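From: Waltraud Tiedemann
To: robot-club list
Subject: Re: counter task, what goes in and what stays out

Mahfuz Thambiah wrote:
> Can we settle the object list before the June meeting? Jirayu and I
> spent most of the last session arguing about whether the chip bag
> counts. I say it should. It's light, it crinkles, and if the fingers
> close too hard we get crumbs, so we would know right away.
>
> Also, the wrist view is not much use to me when the arm is moving
> fast. I get a lot of smear on the dark wood and then the detector
> drops everything for a few frames. Is anyone else getting that, or is
> it my settings?
>
> Last thing. Who has the spare finger pads? They are not in the drawer.

Mahfuz, all,

Taking these in order.

The chip bag counts. Wiroj and I talked it over and we would like to have one soft item in the Lollholm entry, and the bag is the easiest one to replace. Please buy the same kind each time so the printing on the front doesn't change on us. The rule will be that the bag has to be lifted clear of the counter and set down on the tray side, and a torn bag scores zero for that run. How it is lying at the start is up to whoever is setting up, but write it down in the run sheet. Flat with the lettering sideways to the arm is a different problem from standing up, and last month we mixed both under one heading and could not use the numbers.
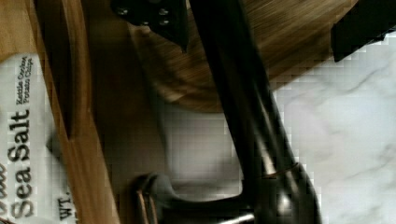 On the smear, it is partly your settings and partly the speed. Tipene had the same complaint in his branch. He brought the approach speed down for the last stretch before the grasp and fixed the exposure instead of leaving it on auto. That cost us up to 2 seconds per pick, and we can afford it. His changes are in the Tralala folder under the approach settings, with his initials on them. Please copy that file and don't edit it in place. I had to restore it once already.

There is a second problem, and I would like somebody to look at it before we train again. The gripper takes up a good part of the wrist view, and the black housing has long bright reflections on it. The detector has been reading those as edges of objects. Jirayu suggested a fixed mask over the part of the view where the gripper always sits. I think that's right for the housing. It won't do for the fingers, which move. Jirayu, if you can write up how you'd handle the fingers, one page is plenty.

The finger pads are in my bag. Sorry. I took them home to measure them and will bring them back.

Now the layout. Several people have asked for a simpler counter and I am against it. The Lollholm rules say the kitchen is used as it stands, and the practice kitchen should be treated the same way. The cutting board stays in the middle. It has a groove near the edge and strong grain, and both have given false detections, so we need the practice. The bamboo organizer stays at the front with its packets in it. The toaster and the toaster oven stay where they are and are off limits to the arm. If the arm touches either one, stop the run and log it as a contact, even if nothing moved.

The plates are also off limits for now. Wiroj wants to try them and I have said not until we have 100 logged runs without a contact. We have 16.

The packets are the hard part. They stand fanned in the rear compartment and the fingers tend to pick up more than one. Tipene thinks a side approach will do better than coming straight down. Mahfuz thinks the pads are too grippy. Both can be tested in the same session if we agree on who goes first, so please sort that out between you and tell me.

Storage is getting tight again. The Seidel drive has 700 GB free and we fill it faster than we clear it. Please delete your aborted runs at the end of the night. If you aren't sure whether a run was aborted, leave it and put a note in the sheet. 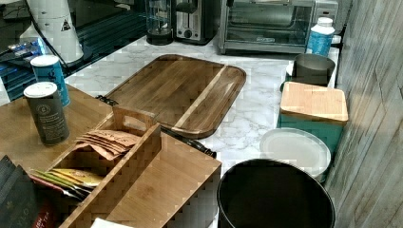
Do new members have to know how to program before they can run the arm?

New members can run it from their first session as long as one of the older members is at the stop button. The only thing we ask beforehand is that they read the safety sheet and sign it. Programming comes later, and some people stay with setup and logging the whole term, which is fine with us.

I have added that to the Fudon page because it came up three times at the open evening.

Please reply to the list and not just to me, particularly about the finger mask and the packet test. I will bring printed run sheets next time, with a separate line for how the bag was placed.

Waltraud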